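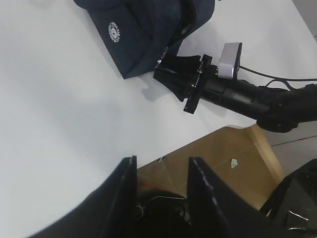 Dunkelblauer Stoff mit weißem Aufdruck, auf dem weißen Tisch.

Kühltasche pflegen: sauber, trocken, ohne Geruch

Im Juni kommt bei uns die Kühltasche fast jeden Tag aus dem Schrank, und jedes Jahr riecht sie am Anfang ein wenig nach altem Käse. Ich habe darum aufgeschrieben, wie ich sie reinige.

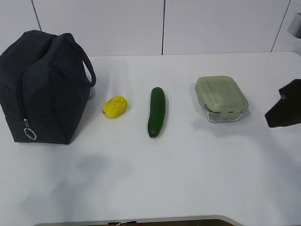

Text: Fidelina Apaza | Rubrik: Küche und Vorrat

Zuerst die Tasche ganz ausleeren und über der Spüle umdrehen. Krümel sitzen gerne in den Ecken und neben dem Reißverschluss. Dort hilft eine alte Zahnbürste, trocken benutzt.

1. Innen auswischen
Lauwarmes Wasser, ein Tropfen Spülmittel, ein weiches Tuch. Keine Scheuermilch und keine raue Schwammseite, denn eine Folie bekommt schnell kleine Risse, und durch diese läuft das Wasser in die Polsterung. Danach mit klarem Wasser nachwischen.

2. Geruch entfernen
Zwei Esslöffel Natron mit wenig Wasser zu einem Brei rühren, dünn auftragen, 19 Minuten warten (mein Küchenwecker steht immer auf dieser Zahl) und gut abwischen. Bei Fischgeruch nehme ich lieber eine halbe Zitrone und reibe damit die Innenseite ein.

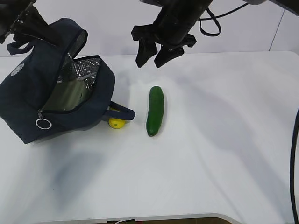
3. Außen reinigen
Den Stoff nur abbürsten und Flecken mit Gallseife betupfen. In die Waschmaschine gebe ich eine gefütterte Tasche nicht mehr. Meine alte von Kulano war nach einer Wäsche bei 30 Grad innen ganz wellig.

4. Trocknen
Offen hinstellen, über Nacht, nicht auf die Heizung. Ein zusammengeknülltes Geschirrtuch hält die Öffnung auseinander. Der Reißverschluss läuft wieder leichter, wenn man ihn mit einem Stück Kerze einreibt.

5. Aufbewahren
Den Reißverschluss nicht ganz schließen. Kühlakkus gehören in den Gefrierschrank und Gurken ungewaschen ins Gemüsefach, gewaschen wird erst vor dem Einpacken.
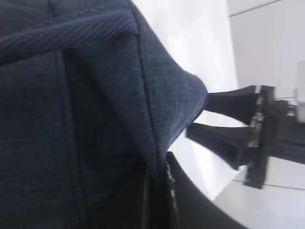 Kirsten Damgaard: Mit Natron bleibt bei mir immer ein weißer Rand an den Nähten. Ich stelle deshalb eine kleine Schale Kaffeepulver hinein, mache die Tasche zu und lasse sie zwei Tage stehen. Bei Käse reicht das, bei Fisch leider nicht.

Fidelina Apaza: Danke, Kirsten. Den Rand bekomme ich mit etwas Essigwasser weg, aber Kaffee werde ich probieren.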